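Home | Forum | Installation & Display | Search

Projector brightness for the Skarkavon piece

Posted by Ismael Camargo, Sep 7, 2019

We open at Plakbridge in November with a single-channel video work, projected on a painted wall. The venue owns a Surnik projector, measured at 3294 lumens in its normal mode. Image width is 6 metres. Ambient light comes from a corridor on the left. Is that enough, or should I hire?

hallmark_grey wrote:
At 16:9 your image is a little over 20 square metres, so you get under 165 lux on the wall before the corridor adds anything. Fine for a dark room. Hire if the corridor stays lit.

Asnakech Nigatu wrote:
I disagree about hiring. Reduce the width. At 4.5 metres the same projector gives nearly 1.8 times the light per square metre, and nobody has to sign for extra kit. Black cloth across the corridor opening will do more for contrast than another lamp.

hallmark_grey wrote:
Cloth across an exit route needs the venue's written agreement and a flame certificate. And the artist may have fixed the width.

Ismael Camargo wrote:
The width is fixed in the loan agreement, the height is not. There are three slow passages with very pale colour and those are what wash out. The corridor lights are on a separate circuit, so I can ask for them to be dimmed.

Asnakech Nigatu wrote:
Then dim them and test with the pale passages only. Do not judge it on the titles. Also check the wall paint — a matt mid-grey will hold pale tones better than gallery white, though you lose peak brightness.

prado_bench wrote:
Grey paint on an already dim image is poor advice in my view. We tried it on a wall 1775 mm high and went back to white within a day. Pale pinks went muddy.

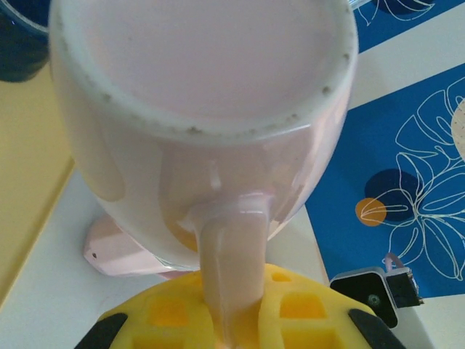
Re: Projector brightness for the Skarkavon piece

Ismael Camargo wrote:
White wall it is. The venue will dim the corridor to its lowest setting during opening hours. I will take lux readings at the centre and at all four corners before deciding on the hire.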